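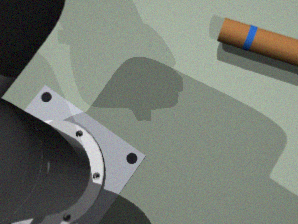
Renske Oduya
Data technician, Gellari project

4. Recording demonstrations in the simulated room

This section covers recording by hand with both arms. It assumes Cluren is installed and the leader handles have been paired (section 3). The Fesska brochure says a new task can be learned from 20 demonstrations. I have not managed it. Plan on 100 and be pleased if you need fewer.

4.1 Before you record

1. Start Cluren and load the table room. Wait until both arms have stopped settling.

2. Open the wrist view and look at it before you touch the handles. Gripper hardware fills a good part of the left side, and an object near the right edge can be half out of view. If you can't tell what you're reaching for, the learner can't either, whatever the colour correction setting promises.

3. Check the shadows. The arm throws a big soft one over the green tabletop. The manual for the previous version claimed the learner ignores shadows. Treat that as a hope and leave shadow variation switched on.

4. Set the episode limit to 625 steps. The default is longer and mostly records people dithering.

Note: "Auto-quality" scores an episode on smoothness alone. A smooth grab at thin air scores very well. Watch the replay yourself.

4.2 Laying out the table

5. Choose the rolling pin layout. It comes with the open grey frame, the blue and purple balls and the small pinkish cylinder. Leave the loose pieces where they are for your first batch, even if your task only uses the rolling pin.

6. Confirm that both arms are present and that each gripper is clear of the tabletop. The arm further back folds up tightly, so check it from the room view as well.

7. Record a short test with one arm, discard it, then do the same with the other. If the wrong arm moves, swap the handles in Settings and test again.

Caution: Don't use "Shuffle all" yet. It can start a ball inside a frame bar, and the physics will fling it across the room. The episode still gets saved as valid.

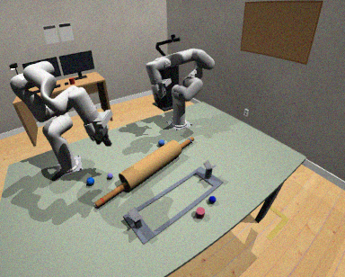

4.3 Recording a batch

8. Press Record, do the task at your normal speed, and press Stop as soon as the gripper has let go.

9. Label the episode Success, Fail or Unsure. Use Unsure freely. The export tool treats it as a fail, and I would sooner lose a good episode than train on a doubtful one.

10. Keep your fumbles if you recovered from them. Delete the ones where you gave up.

11. After 50 episodes, stop and export to the Makhubela folder. Autosave exists, but I wouldn't lean on it.

Note: "Augment x10" makes copies with small changes. Don't include the copies in your episode count. Training on them is covered in section 5.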